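I've been putting off writing about the choir all week, because I wanted to be properly awake for it, and tonight I am (too much tea). 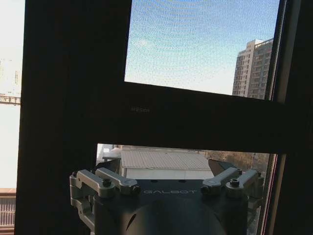
We sang in Limville and I didn't lose my place once! Yu-na Ban held the alto line together, bless her, and the slow carol in June now feels possible.
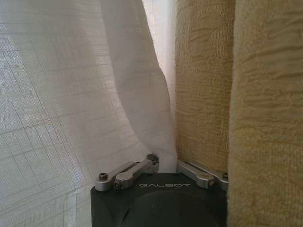

My throat is still scratchy, so it's honey and an early night, or that was the plan.
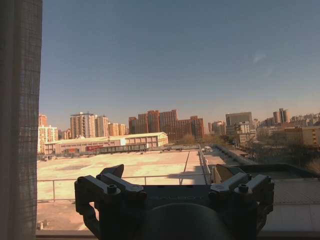 Brondwood, February 24, 2024

Home again, and humming the tenor part for some reason. I asked the others whether we should take the last verse slower.

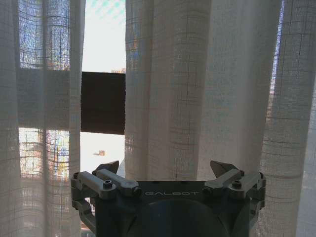 Elin Watkins thinks we should leave it alone, and she's usually right.

Comments

Tomoyo: Slower, please!

Funmilayo Uzor: Try honey with ginger, love.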